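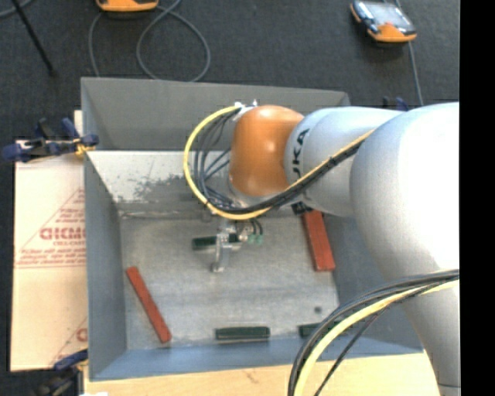 Our bin-picking cell, with a KUKA arm over the sloped bin and green blocks and orange sticks on the floor of it.

About Us

Hi, and thanks for clicking on the page most people skip! We're Tavares, a small shop in Garkport that builds one thing and rents out one thing. The thing we build is the Lemstead bin-picking kit. The thing we rent out is time on our own cell, for companies that want to find out if a robot can pick up their parts before they spend real money on one.

I started the business out of a two-bay unit behind a tile warehouse, and I still write these pages myself, so if something reads oddly you can blame me. My background is in packing lines. I spent a long time standing next to machines that did one motion perfectly and fell over the minute a part showed up sideways. Bins were the worst of it. Somebody would dump a load of parts in a bin, and then a person would stand there all day and take them out again one by one. I kept thinking there had to be a kit for this that a small plant could afford and understand.

There were kits, but they were priced for car makers. So we made our own.

What's in the kit

Lemstead is a gripper package, a bin and the software that ties them to an arm you already have. The arm isn't included. We do our own work on a KUKA, and we're happy to talk about other makes, though I'll tell you up front that those jobs take us longer.

The gripper is a plain parallel one with short fingers. People are sometimes a little let down by that on the first call (they've seen videos of hands with five fingers) and I get it. But two short fingers that open and close the same way every time will get you through a surprising number of jobs, and when one gets bent you can swap it over lunch. Long fingers flex. We tried them for most of a winter and went back.

The bin is sheet metal with steep walls that slope in, so that parts slide toward the middle and the gripper has room to come straight down. We fold them in-house and can change the size for you. The slope is the part I fussed over the most – too shallow and things park themselves on the wall, too steep and you've got hardly any floor left to pick from.

The software is called Sirkthorpe, after the village where my grandmother lived, and it does the choosing. It decides which part to go for, which way to turn the gripper, and when to give up and try a different one. You can run it from a laptop. The settings page has fewer buttons than it used to, and we get thank-you notes about that.

Why blocks and sticks?

Visitors ask this a lot! Before we put your parts in the bin, we run blocks and sticks. A block lying flat and a stick lying at an angle ask for quite different things from a two-finger gripper, and if a change in the software makes us worse at either one, we want to know before it goes anywhere near a customer. Our standard test is 436 picks, mixed, and every new version of Sirkthorpe has to get through it. The longest run we've logged on one set of fingers is 2846 picks. I'd love to say we stopped there on purpose, but it was the end of the day and I wanted to go home.

We keep it simple around the cell, too. The bin gets clamped down, the cables get enough slack to follow the wrist, and then we get on with it. If you come to see us, don't expect a showroom. It's a workshop, and the coffee is fine.

Renting time on the cell

You send us a box of your parts, and we spend a day with them. You're welcome to be here, or we can do it over a video call. At the end you get the full log, the clips of the picks that failed (I think those are the useful ones) and a short letter from me with a yes, a no, or a "yes, if you change this." The day costs $2413, and it comes off the price if you go on to buy a kit.

I say no fairly often. Thin floppy things, tangled springs, anything oily and round – we're not your people, at least not yet. I'd much sooner tell you that after one day than after a purchase order.

So far we've run trial days for 81 companies. A good few of them make furniture parts and toys, which suits us nicely, and there's been one bakery supply firm that sent us cookie cutters. That was a fun day.

What it's like to work with us

You'll get a person when you call, and usually it's me. We answer email the same day when we can. When we deliver a kit we stay on site until your own crew has run it without us touching anything, and that can mean an extra night in a motel, so we build it into the quote from the start. Spare fingers ship from our shelf. Software updates are free for as long as you own the kit.

We hold an open workshop every February, with the cell running and the coffee I mentioned. Bring a part in your pocket if you like. If it fits between the fingers, we'll give it a try.

To book a trial day or ask a question, use the contact form or just call the shop. Please tell us the size and weight of your part and, if you can, what it's made of.

Page last updated October 12, 2023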